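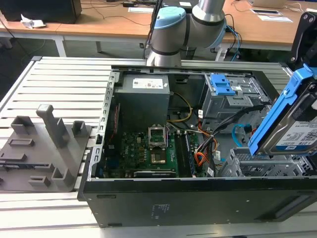
*Figure 3. Tower on its side with the side panel off and the CPU socket open.*

## Before you fit the Skustar memory kit

1. Shut down the computer and switch off the power supply at the back. Unplug the power cord and all other cables.
2. Hold the power button in for 12 seconds.
3. Lay the tower on its side and take off the side panel. Keep the screws in a cup.
4. Touch bare metal on the case before you pick up a module.

**Caution:** Never touch the contacts inside an open CPU socket. Bent or dirty contacts are not covered by the Skustar warranty.

## Fitting the modules

1. Open the clips on the slots you plan to use. Some boards have a clip at one end only.
2. Line up the notch in the module with the key in the slot.
3. Press down evenly on both ends until the clips close – this takes more force than most people expect.
4. If you are fitting 2 modules, check your board manual for the correct pair of slots.

**Note:** The first start after a memory change can take roughly 3 minutes. Leave the power on during this time, even if the screen stays dark.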